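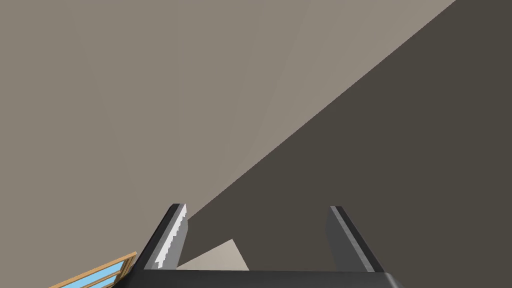
Gripper budget for next year – spend on fingers or on sim time?
Shop Floor Automation > Buying and Planning

cadel_bench
Posted 16th April

I have to hand in an equipment request and the number at the bottom has to look modest. We're a small shop, short runs, mostly brackets and little housings. Plan so far is one arm, one parallel gripper, two sets of fingers, and a sim license so we can work out reach and approach before anything gets bolted down.

The Vukberg quote has the toothed finger pads as an extra, 900 for the set. Plain pads come included. My boss has asked why we would pay extra for bumps. I did not have a good answer ready. Do I fight for these or save my strength for the spare gripper?

tallowfield
Save your strength. We bought toothed pads for everything and then found out our customers have feelings about tooth marks on painted parts. They've been in a drawer ever since. It's a very well equipped drawer.

mrs_sprocket
Disagree. On oily parts plain pads are a nice way of throwing things across the room slowly. Depends what you're picking up. OP, painted or bare?

cadel_bench
Bare, and oily in the way that ruins shirts. A few painted jobs, mostly in July.

mrs_sprocket
Then get the toothed set and swap for the painted jobs. Ours take four screws and a bit of swearing.

gantry_goat
Can I ask why the sim license isn't the thing being cut? You can learn a lot with a cardboard box and a tape measure. I laid out our whole Finham cell that way.

tallowfield
And how many times did you move it?

gantry_goat
Three. The cardboard was reusable.

60hz_hum
Sim paid for itself with us before the arm even shipped. We found the wrist couldn't get down into the bin without the housing hitting the side. Fixing that on screen cost me an afternoon. Fixing it after delivery would have cost me a conversation with my manager.
What it won't tell you is grip. Ours would happily pick up a greased bowling ball if you set the friction high enough, and somebody always sets the friction high enough.

cadel_bench
So sim for reach, real parts for grip. Does anyone rent out grippers for a trial?

mrs_sprocket
Hunt used to do 24 days on a deposit. Ask them to include both pad sets. Send them 50 of your worst parts as well, straight from the machine. Do not wipe them first, everyone wipes them first.

gantry_goat
Still say cardboard.

cadel_bench
Revised request: sim license stays, toothed pads stay, spare gripper moved to the second year under "resilience", a word my boss likes. Trial first if Hunt will do it. I have also put in for a cardboard box.

tallowfield
Put in for two. They'll cut one.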